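Reference > Everyday Technology > Words & Usage > Motherboard

Motherboard (term)

A motherboard is the main circuit board of a computer, the one that the other parts plug into. The word is also a small case study in how engineers name things, a job for which they have never been formally trained. This article deals mainly with the name, its rivals, and the family of terms that grew up beside it.

Origin

Early computers had no motherboard, having instead a great many boards of equal rank hanging in racks and wired together at the back. The panel at the back was called the backplane, a word that tells the reader where it is and that it is flat. As more of the working circuitry moved onto a single board, that board needed a name of its own, and the maternal one won out. The smaller boards that plugged into it became daughterboards. Sons do not appear in the literature.

The linguist Attila Oláh, in his study Household Words for Machines, places the term in a much older habit of calling the larger of two things the mother. Ships had mother ships, vinegar had a mother, and miners followed a mother lode. Oláh collected 863 kinship terms from technical manuals and found that the mothers were nearly always large and stationary, while the daughters were detachable. He declined to draw conclusions from this, at some length.

Rival names

Several other names have been tried. "Mainboard" is plain and accurate and has found favor with many manufacturers. "System board" was preferred in the more solemn kind of service manual. "Planar" had a following among people who worked on large office machines and can still be used to make a younger technician ask what is meant. "Logic board" survives as well, with its faint suggestion that the other boards are working from intuition.

The short form "mobo" is common in speech and on parts lists. The trade glossary issued by the Kairys repair schools marks it "informal," a label it also gives to "box," "brick" and "dead."
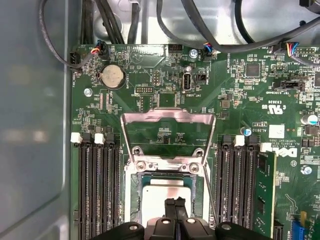 A green Dell server motherboard in its metal chassis, with the load plate of the CPU socket raised.

The Losden usage dispute

The best-documented quarrel over the word took place at Losden, a maker of industrial control panels, where the documentation department was asked to settle on one term for all its manuals. The editor in charge, Reinhold Kasten, favored "main board" as two words. The engineers favored "motherboard" as one. A third party, small but persistent, wanted a hyphen.

Kasten's memo on the question ran to 8 pages and was circulated in November to a staff of 450, of whom 400 had no professional reason to use the word. Replies came in anyway. The company ended up using all three forms, sorted by product line, and the index to the Feranora series lists them separately with cross-references that lead to one another in a circle. Kasten later described the arrangement as "stable."

Related terms

A daughterboard that carries further boards is sometimes called a riser, the family tree having been abandoned at the point where it would have required a granddaughter. A board that plugs into another at right angles is usually a card, although it is no more a card than it is a postcard. The mezzanine board, which lies parallel to its parent on short posts, takes its name from the theater and is among the few parts of a computer to have done so.

Outside English

Many languages translated the word directly and kept the mother. German has Hauptplatine, or main board, but uses Motherboard freely in conversation. French has carte mère, in which the board becomes a card after all. The Gisten phrasebook for traveling technicians gives both terms for both languages and advises pointing.

See also: Backplane; Expansion card; Mother lode; Hyphen

Filed under: Computer words, Kinship terms, Disputes (minor)

14 shares | 3 comments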